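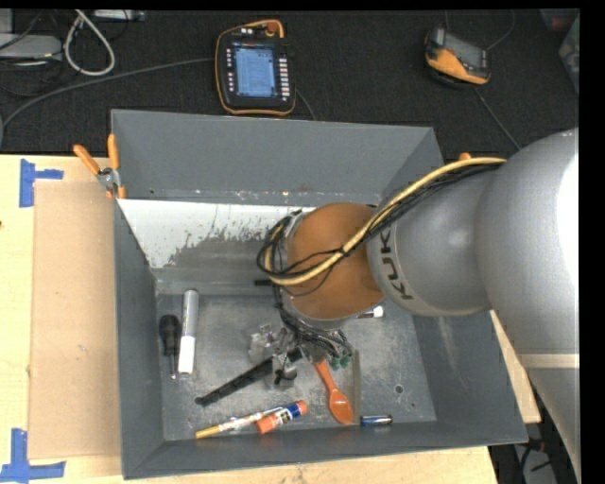 Câbles du poignet : l'entretien du jeudi

Sur notre KUKA, le câble jaune fait une boucle autour du poignet et les noirs le suivent. Au-dessus d'un bac en métal, tout ce petit monde ne demande qu'à s'accrocher.

— Bras à l'arrêt, suivez chaque fil du doigt jusqu'à la pince. Une gaine qui brille par endroits est une gaine qui frotte.
— Laissez du mou au poignet. Un câble bien tendu fait très propre, jusqu'à la première rotation.
— Les petits connecteurs verts : on appuie, on ne tire pas. Kanokwan Thaweesak a perdu 51 minutes à vérifier ce point pour nous.
— Carton calé contre ses repères de ruban bleu, pince à ressort sur le rebord. Ensuite seulement, on touche au pendant.
— Notez l'heure et les colliers changés. Votre mémoire est excellente, le cahier aussi.

16 commentaires · 248 partages

À lire aussi
Ranger un établi sans rien jeter
Décoller un ruban récalcitrant
Kestora : graisser sans repeindre le sol

Ce site utilise des cookies. Accepter | Refuser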